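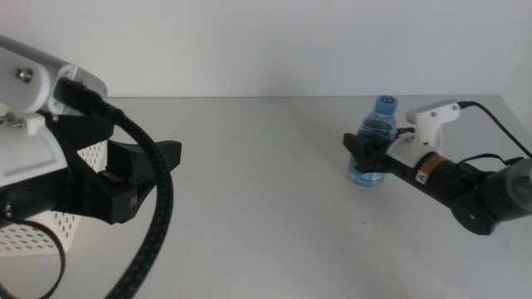
The gray top, with a water bottle on it. The white perforated basket-like structure is at the lower left.

I've had the Curberg table from Wostano since July and I keep getting asked about it, so I'm finally writing this up. Short version: I like it a lot, I'd buy it again, and I have one complaint that I will get to (it's the feet).

The top is what sold me. It's a light gray, very plain, and smooth enough that a sheet of paper will slide clear across if you give it a flick. I was worried it would look like a hospital against my off-white wall, but it's a soft gray and I've stopped noticing it, which suits me fine! My old table was a dark walnut color and showed every crumb.

Cleaning is easy. Damp cloth, done. I've left cold drinks sitting out all afternoon and the rings wiped right up. Coffee took a little dish soap the one time I forgot about it overnight. Pencil comes off with an eraser. Ballpoint does not, so don't ask me about the corner by the window.

It's 24 inches deep, and I'd measure before you order. I went back and forth between this one and the Alden, which is deeper and has a drawer, but the Alden would have blocked my closet door and I never use drawers for anything except dead batteries. The straight back edge sits nicely along the wall, too. My last table had a rounded lip and I lost so many pens down the back of it.

Putting it together took me one evening and part of a podcast. The instructions are all drawings, and step six has the leg facing the wrong way, so look at the holes and trust those. Get a second person for flipping it over. I did it alone and scraped the doorframe.

Okay, the feet. They're supposed to screw in and out for leveling, and mine work loose every couple of weeks. I wrote to Wostano and they sent a new set pretty quickly, but the new ones do the same thing. A wrap of plumber's tape on the threads has held so far.

I got mine at Uddin on the spring sale and shipping was free. Four and a half stars, and I'd give it the other half if they fixed those feet.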